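Noise Transmission Through Timber Floors in Rented Housing, Cevinport

Itziar Iglesias

The project measured footstep noise between storeys in older rented flats in the Dratau district. Readings were taken in May with a standard tapping machine on the upper floor and a sound level meter in the room below. Bare boards were tested first, then the same boards under felt and carpet.

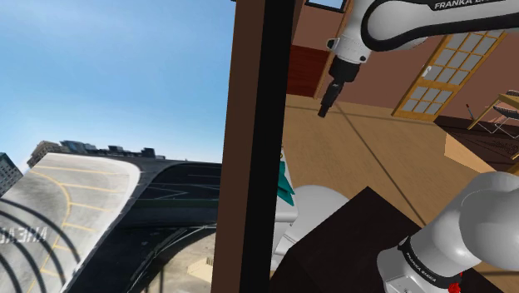 Vol. 4, p. 213

Carpet on felt gave the largest reduction at high frequencies. Below 300 Hz the change was small — the joists still carried most of the energy. Filling the gaps between boards had little effect on impact noise. The floor at Grirkau was left out of the averages as its ceiling had been replaced.

Related reports
Draughts in Sash Windows — E. Plattner
Damp Readings in Tekin Cellars
Stair Lighting and Timers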